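Subject: Re: Open day at Kolside
From: Mavis Esposito
To: members list

On 1/28/22 Pylyp Yatsenko wrote:
> Did anyone get to the Kolside open day? Is it worth
> asking them for a group visit?

Pylyp,

I went with Ehsan. There were 12 of us in the group and the tour took almost an hour. Radymyr Marchuk showed us the two-armed kitchen set-up, first in simulation on a big screen. It was the tomato task, with the chequered board on the right.
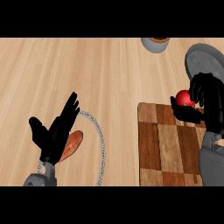
I asked how hard the fingers press and he said they are still tuning that - the numbers change from week to week. Questions were welcome throughout. I would go again. Write to Ingeborg Egger if you want a group slot, she keeps the bookings.

Mavis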